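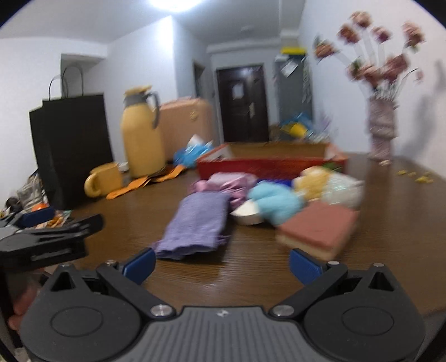

Sorting the table before the move, need opinions

I'm trying to clear one table before we hand the apartment back and I keep going in circles. It is the table everything got dumped on when we emptied the cupboards, so there are kids' things mixed up with kitchen things mixed up with plain trash. What I have to work with is the red slatted basket and the cardboard box behind it. My plan was soft things in the basket (the lavender towel, the pink cloth, the plush toys) and everything else in the box. My wife says the basket should go to the kitchen side and the toys should go in a bag. Which way would you do it? The van is booked through Trestum and they charge by the piece, so a loose basket with nothing in it still counts as one piece.
posted by slatback

Your wife is right. A basket with open sides is bad for anything you want to keep clean in a van. Put the toys in a bag and tie it. Use the basket for things that can be wiped off when you get there.
posted by marlow_k

I disagree with marlow_k. Plush toys in a tied bag are fine for a day, but people always leave that bag in a closet until April and then wonder about the smell. In the basket they get air. Line the basket with the towel, toys on top, pink cloth over everything.
posted by Petro Chornovol

How far is the drive?
posted by tinlid

Retville to Grudstead, 620 miles. Two days with a stop for the night.
posted by slatback

Two days in summer, then. I would still bag the toys. And keep the sponge away from all of it. If it has been used, throw it out and buy a new one when you arrive. A sponge costs nothing and one damp sponge can ruin a box of clean laundry.
posted by marlow_k

OK on the sponge, it was going in the trash anyway. What about the jug? I moved on to the bag end of the table, so now there is that to deal with too.
posted by slatback 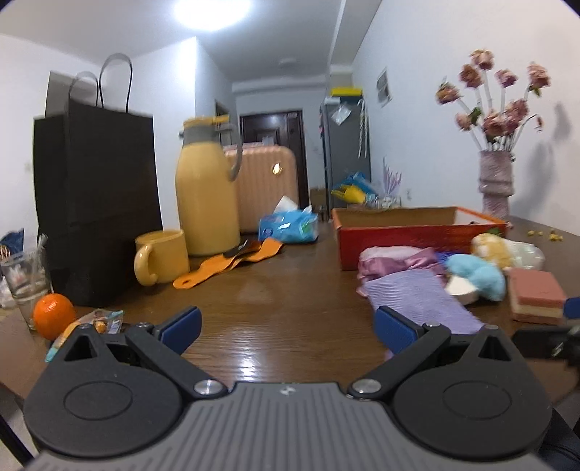

Yellow jug and mug next to the black paper bag, snacks and glass still to sort.

The black one has looped handles and it is tall, so I thought the jug could stand up inside it and ride in the car with us. The box would then be only for things that can lie flat.
posted by slatback

Don't put a jug that size in a paper bag. The handles on those pull out. I lost a crockpot lid that way on a flight of stairs. Carry the jug by its own handle or wedge it behind the front seat. Paper bag is good for the snacks, the orange and a roll of paper towels. That's your car bag.
posted by tinlid

Agree on the car bag. Eat the orange first.

For the jug, take the lid off and let the inside dry overnight before you close it up. Ours went on the truck closed with a little tea in the bottom and I had to soak it with baking soda twice.
posted by Petro Chornovol

The drinking glass with the pink and white design, is that one you care about? If so, wrap it in the towel. That is what towels are for in a move. Put the wrapped glass inside the mug's box if you still have it, or stand it upright between the plush toys. I have moved five times and never broken a glass packed next to a stuffed animal.
posted by ohlsen_farm

This is how glass ends up in a kid's toy. Please don't mix those. Wrap the glass, put it in the box, write GLASS on the side.
posted by marlow_k

It's one glass in a towel.
posted by ohlsen_farm

It's our daughter's glass so yes, I care about it. Towel and box, I'll mark it.

Does anyone know if Trestum really counts a small basket? The quote was $745 with 30 pieces included and I am close to the limit.
posted by slatback

They do. I used Hrynyshyn last year for that reason, they go by weight. Too late for you now, but set the basket inside a bigger carton if it fits and it stops being a piece.
posted by tinlid

It fits in the wardrobe carton, I just tried. So: toys bagged, glass in the towel in the box, jug dried and in the car, paper bag for snacks. The mug is going in the box too, next to the glass. Pink cloth is a rag now. Thanks, all of you.
posted by slatback

Leave the mug out. You'll want coffee in the morning.
posted by Petro Chornovol

Contact us | Copyright 2019 | Forum rules | Back to top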